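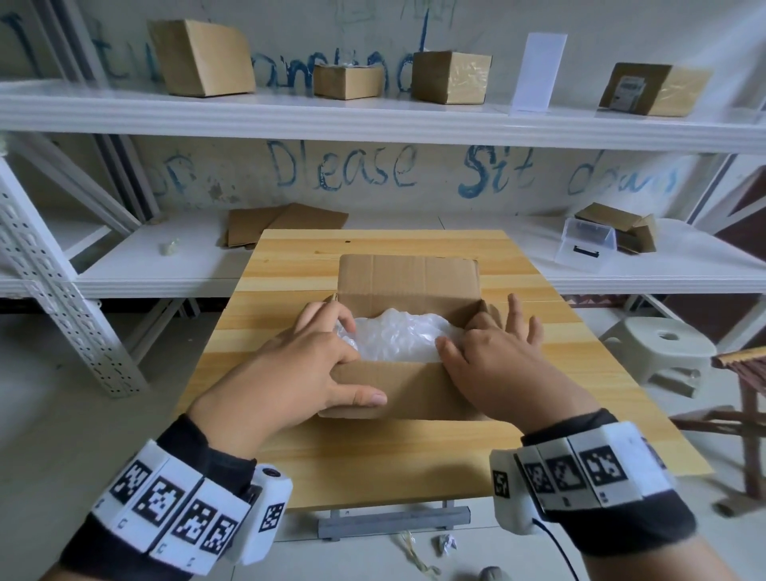
**Ticket 142 - Packing room, returned goods arriving damaged**

Status: open, waiting on supplier
Opened by: Shuzhen Jiang, Flilside packing
Date: September 21, 2018

**Problem**

Customers of the Zistholm shop report that glass lamp shades arrive chipped at the rim. The damage is always at one end of the box. Outer cartons look fine on the customer photos, no crushed corners and no holes. First complaint came in June, then nothing for a while, now 4 in one week.

**What was checked**

1. Carton size. The order system picks the medium carton for both shade sizes. With the smaller shade there is a gap at one end that the wrap does not fill. I could push the shade toward the gap with one finger after closing the flaps.

2. Bubble wrap. We changed to Trendetora wrap when the old roll ran out. The bubbles are smaller and go flat sooner. Two turns of the old wrap held the shade. Two turns of the new one do not.

3. Tape. No fault found. Seams were closed on every return I opened.

4. Bench. The folding table rocks when a heavy carton is set on the left half. Tightened the bolts on that leg. Still moves a little, but I don't think it has anything to do with the chips.

**Test**

Packed a shade the usual way, shook the carton by hand, opened it. The shade had moved to the end wall and the rim was bare. Packed it again with a crumpled pad of wrap at each end and three turns around the shade. Shook it the same way. It stayed put.

Repeated with the larger shade. No movement either way, so the large one can stay as it is.

**Fix for now**

- Small shade: three turns, pad at both ends, pad on top before the flaps go down.
- Press on the wrap before closing. If it sinks to the glass, add more.
- Do not reuse wrap from returns for glass. It is fine for cables and brackets.
- Used cartons with a soft or creased flap go to the flat pile.

**Still open**

Asked for a quote on a shorter carton. Minimum order is 3,000, too many for us. Pan offered to cut down the medium ones by hand, up to 100 a week, but that takes him off the returns bench for most of a day. I would prefer to wait for the second quote.

The order system also needs the extra wrap added to the pick note. At the moment it prints the same line for both sizes, and new people go by the note.

**Update, same day, afternoon**

Second supplier called back. They can do a smaller run but want the inside measurements first - will send them Monday. Leave this ticket open until the sample carton is here and has been tried with the small shade.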